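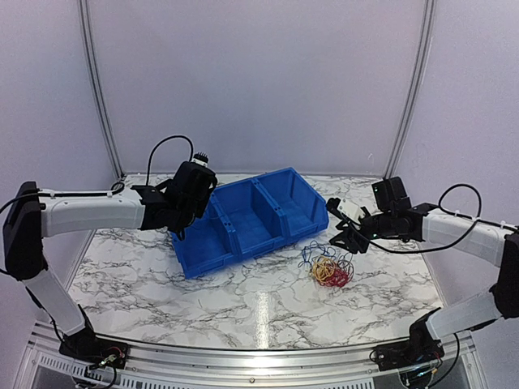 4 Kasten einräumen und Knäuel trennen

Stand 15.12.2018, gilt für den Sortierkasten Cumdale in beiden Ausführungen (2 Fächer und 3 Fächer). Kapitel 3 (Auspacken, Platz suchen) sollte erledigt sein. Wer den Kasten schon stehen hat: direkt zu 4.2.

4.1 Was bereitliegen muss

Kasten, leer und ausgewischt
das Knäuel, so wie es aus der Schublade kommt
Etiketten vom Bogen Clokeo, schmale Sorte
weicher Bleistift, kein Filzstift
kleine Schale für Reste
Tuch

Schere erstmal weglegen. Kommt erst in 4.5 dran und auch da nur selten.

Hinweis: Die Anleitung gilt für alles Dünne, Biegsame, Farbige, was sich gern verheddert. Litzen, Gummibänder, Schnur, Bastelkram. Unten steht der Kürze halber immer "Strang". Wo es beim Material einen Unterschied macht, steht es dabei.

4.2 Arbeitsfläche

1. Glatte Fläche nehmen. Tischplatte, Stein, beschichtete Platte, egal. Kein Tischtuch, keine Schneidmatte mit Struktur. Dünne Stränge haken an allem.

2. Fläche abwischen und trocknen lassen. Krümel landen sonst im Fach und bleiben da.

3. Licht prüfen. Spiegelt die Platte stark, Lampe etwas zur Seite drehen. Auf gemaserter Oberfläche (Marmor, Marmormuster) sieht man dunkle Reststücke schlecht, besonders die kurzen. Am Ende einmal mit der flachen Hand drüber, siehe 4.6.

4. Platz vor dem Kasten freihalten. Das Knäuel soll davor liegen und nicht daneben, sonst greift man dauernd über den Rand.

Achtung: Keine heissen Sachen in der Nähe. Lötkolben, Heißkleber, Teelicht, alles weg. Kunststoff nimmt das übel und Gummi noch mehr.

4.3 Kasten aufstellen

1. Kasten hinten auf die Fläche, Öffnungen nach oben. Die Seite mit den Schildfeldern zeigt zu Ihnen.

2. Leicht schräg stellen ist erlaubt. Manche kommen so besser in die äußeren Fächer. Ausprobieren.

3. Wackelt er? Tuch drunter, einmal gefaltet. Rutscht er? Auch Tuch.

4. In jedes Fach reinschauen. Grate vom Guss am Boden oder an der Trennwand mit dem Fingernagel abstreichen. Rippen und kleine runde Vertiefungen im Boden sind normal, die gehören zum Teil und werden nicht abgeschliffen.

5. Trennwände nicht ziehen. Sind fest. In der alten Ausführung Dullunero waren sie steckbar, daher kommt die Frage immer wieder. Beim Cumdale geht das nicht, wer kräftig zieht hat zwei Teile und keine Garantie.

Hinweis: Kasten jetzt noch nicht stapeln. Erst füllen, dann beschriften, dann stapeln. Die Reihenfolge hat sich bewährt.

4.4 Farben verteilen

Erst entscheiden, dann anfassen. Zwei Minuten überlegen spart nachher das Umräumen.

Ausführung mit 3 Fächern, Vorschlag:
Links Blau
Mitte Gelb
Rechts Rot

Ausführung mit 2 Fächern, Vorschlag:
Kleines Fach Rot
Großes Fach Gelb
Blau in einen Beutel oder in einen zweiten Kasten

Muss nicht so sein. Wer nach Länge sortiert statt nach Farbe, kann das machen, dann aber konsequent und Etikett entsprechend. Mischsysteme (halb Farbe, halb Länge) bitte lassen. Nach einer Woche weiß keiner mehr, was wohin gehört.

Was viel Platz braucht, kommt ins größte Fach. Weite, lockere Schlaufen nehmen mehr Raum ein als man denkt. Eng Gewickeltes passt auch ins kleine.

Achtung: Gummi und isolierte Litze nicht zusammen in ein Fach. Alter Gummi klebt und verfärbt die Isolierung. Bei gemischten Beständen erst nach Material trennen, danach nach Farbe.

4.5 Knäuel auflösen

Geht mit Ruhe schneller als mit Kraft. Für ein mittleres Knäuel 20 Minuten einplanen, beim zweiten Mal weniger.

1. Knäuel mittig vor den Kasten legen. Nicht schütteln. Schütteln zieht die inneren Schlaufen fest.

2. Mit beiden Händen von oben etwas auflockern. Nur anheben und wieder fallen lassen, zwei oder drei Mal. Es soll breiter werden und flacher.

3. Schauen, was obenauf liegt. Meist eine Farbe, die lose über den anderen hängt. Mit der anfangen, auch wenn es die unwichtigste ist.

4. Ein Ende suchen. Bei geschlossenen Bändern gibt es keins, da nimmt man die weiteste Schlaufe. Diese Schlaufe mit zwei Fingern halten, mit der anderen Hand das Übrige flach auf den Tisch drücken.

5. Langsam zur Seite herausführen, flach über die Platte. Nicht nach oben reißen. Sobald es hakt, stehenbleiben und ein Stück zurück.

6. Hakstelle lösen: den Strang, der quer drüber liegt, anheben und drunter durch. Gegebenenfalls mehrfach. Ein stumpfer Bleistift hilft beim Aufspreizen.

7. Freier Strang gleich ins Fach. Nicht auf dem Tisch zwischenlagern, sonst liegt er nach kurzer Zeit wieder im Haufen.

8. Weiter mit der nächsten Schlaufe derselben Farbe. Farbe erst wechseln, wenn oben nichts mehr davon frei liegt.

9. Dichte Kerne zum Schluss. Den Kern auf die Platte legen, mit zwei Fingern leicht kreisend drücken, bis sich die Lagen gegeneinander schieben. Dann wie Schritt 4.

10. Kurze Stücke, die herausfallen, in die Schale. Die werden nicht einsortiert.

Achtung bei Litze: nicht knicken, nicht über die Tischkante ziehen. Blanke Enden stechen. Wer lange dran sitzt, sollte die Fingerkuppen im Blick behalten.

Achtung bei Gummi: nicht dehnen, um ihn frei zu bekommen. Springt zurück und geht gern ins Auge. Rissige Bänder gleich aussondern.

Wann darf geschnitten werden? Nur wenn ein Knoten nach mehreren Versuchen zu bleibt und der Strang danach noch lang genug ist. 18 cm sollten am Stück übrig sein, sonst lohnt das Aufheben nicht. Vor dem Schnitt prüfen, welche Farbe man tatsächlich in der Schere hat. Klingt blöd, passiert aber ständig.

Hinweis: Pause ist erlaubt. Wenn unterbrochen wird, den Rest vom Knäuel einfach liegen lassen, so wie er liegt. Nicht zusammenraffen und in den Kasten stopfen, dann fängt man von vorn an.

4.6 Einlegen und kontrollieren

1. Einzelne Stränge locker aufrollen, Durchmesser etwas kleiner als das Fach. Über zwei Finger wickeln reicht.

2. Rolle flach einlegen. Enden nach unten, nicht über die Lippe vorn hängen lassen. An der Lippe bleibt man sonst beim Stapeln hängen.

3. Fach nur bis unter die Trennwand füllen. Was drüber steht, wandert ins Nachbarfach.

4. Reste in der Schale durchsehen. Brauchbares extra, Rest weg. Litze gehört zum Elektroschrott bzw. Wertstoffhof, bitte örtlich nachfragen.

5. Platte mit der flachen Hand abstreichen, in Richtung Schale. Dann Tuch.

6. Stichprobe: eine Rolle aus jedem Fach nehmen und wieder zurücklegen. Kommt eine zweite mit, war zu eng gepackt. Eine rausnehmen, nochmal.

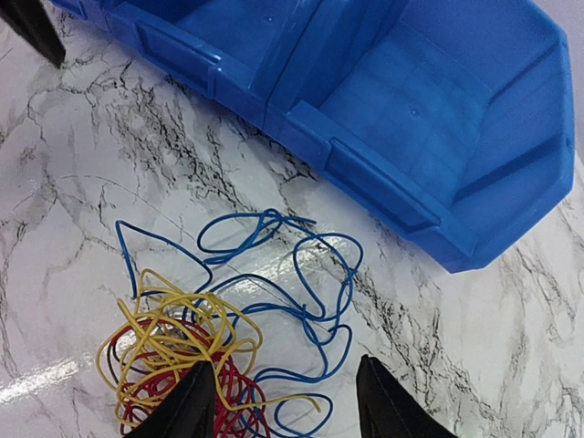
4.7 Beschriften

Die Schildfelder sitzen vorn an der unteren Kante, vertieft. Etiketten Clokeo schmal passen rein ohne Zuschneiden. Andere gehen auch, dann selbst kürzen.

1. Feld mit trockenem Tuch abreiben. Kein Spiritus, macht das Blau stumpf.

2. Erst schreiben, dann einkleben. Im Feld schreiben klappt nicht, der Rand stört.

3. Farbe ausschreiben. "Gelb", nicht "G". Dazu Material, wenn mehrere Kästen im Umlauf sind.

4. Von links nach rechts andrücken, mit dem Daumen nachstreichen.

5. Nach jeder Umbelegung Etikett tauschen. Nicht überkleben, zwei Lagen stehen aus dem Feld raus und lösen sich.

Hinweis: Bleistift hält drinnen jahrelang und lässt sich radieren. Filzstift verschmiert auf dem glatten Papier, zumindest bei der Sorte vom Bogen.

4.8 Stapeln und Abstellen

1. Vollen Kasten immer mit beiden Händen an den Schmalseiten fassen. Nicht an der Trennwand.

2. Maximal 3 Kästen übereinander. Schwerer Inhalt nach unten.

3. Obersten Kasten gerade aufsetzen, bis er nicht mehr kippelt. Kippelt er trotzdem, hängt meist ein Strang über der Kante. Siehe 4.6 Schritt 2.

4. Im Regal System Xavier: untere Schiene benutzen. Die obere ist für die flachen Schalen und hält den Kasten nur hlab.

5. Nicht in die pralle Sonne. Gummi wird brüchig, Farben bleichen aus.

4.9 Wenn es nicht klappt

Knäuel wird beim Arbeiten enger statt lockerer
Es wird gezogen, wo geschoben werden müsste. Alles loslassen, Schritt 2 aus 4.5 wiederholen.

Stränge springen aus dem Fach
Zu große Rollen. Kleiner wickeln oder ins große Fach legen.

Zwei Farben gehen nicht auseinander
Meist verdrillt, nicht verknotet. An einem Ende beide Farben greifen und gegen die Drehrichtung aufdrehen. Bei geschlossenen Bändern eine Farbe durch die andere fädeln, Geduld.

Fach riecht oder klebt
Alter Gummi. Fach ausräumen, lauwarm mit Spülmittel auswaschen, ganz trocknen lassen. Klebrige Bänder wegwerfen.

Etikett fällt raus
Feld war fettig oder Etikett zu breit. Siehe 4.7.

Kasten hat einen Riss
Nicht kleben. Als unterster im Stapel darf er auf keinen Fall mehr stehen. Ersatz über die Bestellliste im Anhang, Ausführung angeben (2 oder 3 Fächer), sonst kommt die falsche.

4.10 Pflege

Einmal im Jahr reicht, z.B. im März beim Durchsehen vom Regal. Fächer leeren, auskippen über der Schale, feucht wischen. In den Rillen am Boden sammelt sich Staub, da hilft ein trokener Pinsel. Keine Spülmaschine. Vor dem Wiedereinräumen jede Rolle kurz ansehen, und was sich inzwischen wieder verheddert hat, nach 4.5 auflösen.

Weiter mit Kapitel 5, Einsätze und Deckel.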